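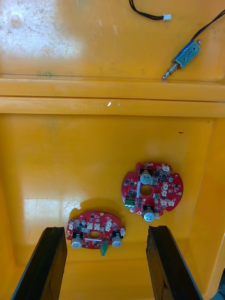

Figure 4. Solenoid and cable on the upper level, round boards on the lower.

Section 3: Setting Up the Parts Table

Welcome to the best part of the Anard build! With the table laid out well, each set comes together quickly and you get to spend your time on the fun stuff in Section 4. Set aside an unhurried morning for your first layout – you'll be amazed how fast the second one goes.

You will need:
Plastic bins with rounded rims
One stainless-steel tray with a raised rim
White paper, cut to fit the floor of the tray
The solenoid pack (blue coil, silver frame, black leads)
The round red boards
The wire harnesses

3.1 Filling the solenoid bin

1. Wipe out the bin and let it dry.
2. Open the solenoid pack over the bin, not over the floor. (Those springs love to roll under things.)
3. Lay the solenoids down one at a time with space between them. Never pour them in.
4. Follow each pair of black leads from the frame to the plug. If two pairs have crossed, lift one solenoid clear and lay its leads out again in a loose curve.
5. Press each plunger once with a fingertip. It should slide in smoothly and spring back. Put any that stick into the returns envelope and write the pack number on the front.

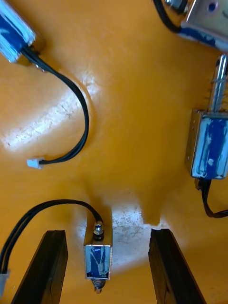 Figure 5. Solenoids laid out with room between them.

Light streaks on the blue wrapping are fine. A torn wrapping or a bent frame is not, so send that one back too.

CAUTION: Do not pick up a solenoid by its leads. Hold it by the metal frame.

NOTE: Packs numbered 311 and above come with the plungers already greased. Don't add more!

3.2 Filling the board bin

1. Wash and dry your hands, then touch something grounded before you open the sleeve.
2. Hold each round board by its notched edge, keeping your fingers away from the capacitors.
3. Set the boards flat on the floor of the bin, component side up. Don't stack them, even for a minute.
4. Check that the center hole is clean all the way through. A soft dry brush takes care of dust.

Boards and solenoids each get their own bin. It is tempting to combine them when you are short of space, but a loose plunger can scratch a board badly, and Margarida Barreto on our support desk has the photos to prove it.

3.3 Placing the bins and tray

1. Clear the table and stand where you plan to work.
2. Put the tray in the middle, within easy reach.
3. Set the solenoid bin at the upper left and the board bin directly below it.
4. Use the other side of the table for whatever is left over from the pack.

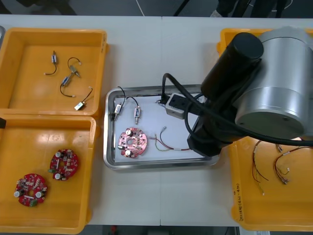 Left-handed builders are welcome to flip the whole thing. Just flip the layout card as well, or you'll be reaching across yourself by lunchtime.

Leave a gap between each bin and the tray so the rims don't knock together. If your table is made of two panels, run a hand over the seam and make sure the tray sits level on it.

3.4 Laying out a set

1. Line the tray with white paper. It makes small parts wonderfully easy to spot.
2. Place one board on the left side of the paper.
3. Place one harness to the right of the board and let the colored wires fall into a wide, easy loop. Do not straighten or fold them.
4. Add the small part with the black cable in the upper left corner.
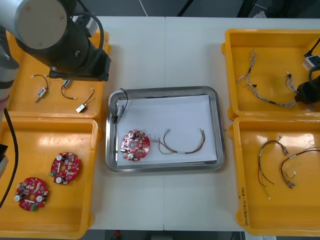

Now compare the tray with your packing card, line by line, and initial the card. Change the paper whenever it gets creased or marked.

NOTE: Missing something? Look under the harness first, then in the pack sleeve. Spare harnesses are listed in the back of the guide as item 47, spare boards as item 95.

With the card initialed, carry the tray level to your build mat and turn to Section 4, Connecting the Harness.

Anard Builder's Guide, revised February 2022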